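4. Fitting the Jeto bilge alarm

1. Switch off the battery before you touch anything – I mean it, both banks.

2. Screw the float switch 80 mm above the lowest point of the bilge.
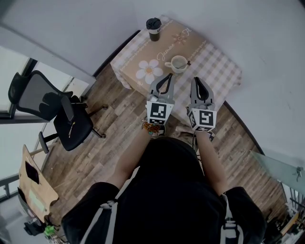

Duyên Đinh wrote in to say that 80 was too low on her boat and the alarm went off at every tack, so she went up to 90. Fine by me!

3. Run the cable up to the cabin, and leave 20 cm spare at the panel.

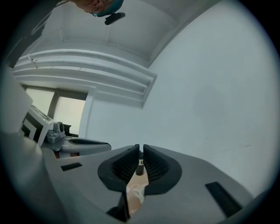 Keep the cable clear of the engine, please. I like to hide mine along the trim, and a molding with stacked, rounded ridges, like the white one near the window in the photo, gives you a nice line to follow. Clip it as you go.

4. Push the plug into the Pometti panel until it clicks.

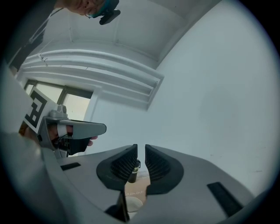
Then turn the battery back on and lift the float by hand. The buzzer should start right away.

Caution: never join the alarm to the pump fuse.

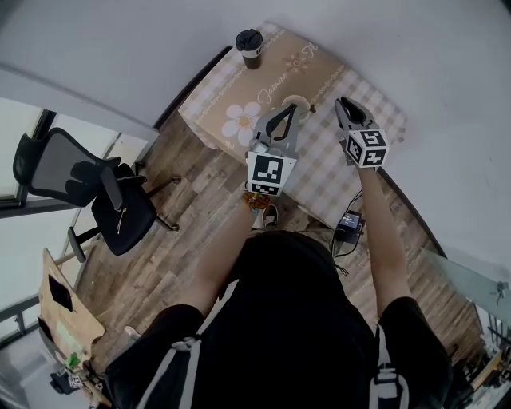 A hand-held gripper in each hand, at the cloth-covered table.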